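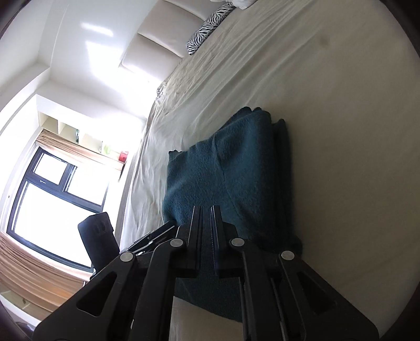

Sunday, posted by Joris Segers
Print this entry | E-mail this entry

Linkage fingers versus the Sturitz parallel jaw, day two. Folding only, on the bed, because Kanini says tables flatter everybody.

The Sturitz closes dead straight and feels expensive. It also takes hold of two layers of towel when you want one, and then sulks. The scissor linkage has slop at the pins and looks like something off a garden gate, but the long tips get under an edge without shoving the whole stack towards the pillows. I wanted the Sturitz to win. I had already told Abla it would.

Teal towel: linkage 8 clean pinches before the first double, Sturitz 5. Fleece is kind to both. Try the thin cotton next, which is kind to no one.

Wrist is sore. The linkage is 600 g before you add the handle, and Clerkmont's spec sheet seems to have been written by someone with a bigger arm. Ask Lamine for the lighter pins.

Still to do: tape on the fingertips, redo the Sturitz with the soft pads, find the other hex key.

Comments

Gwilym Morris: The other hex key is in the Sturitz box, under the foam.

Abla Awad: You did tell me. I wrote it down.

Munther Harb: Did you zero the jaw width before the second lot? It drifts.

Joris Segers: I did not.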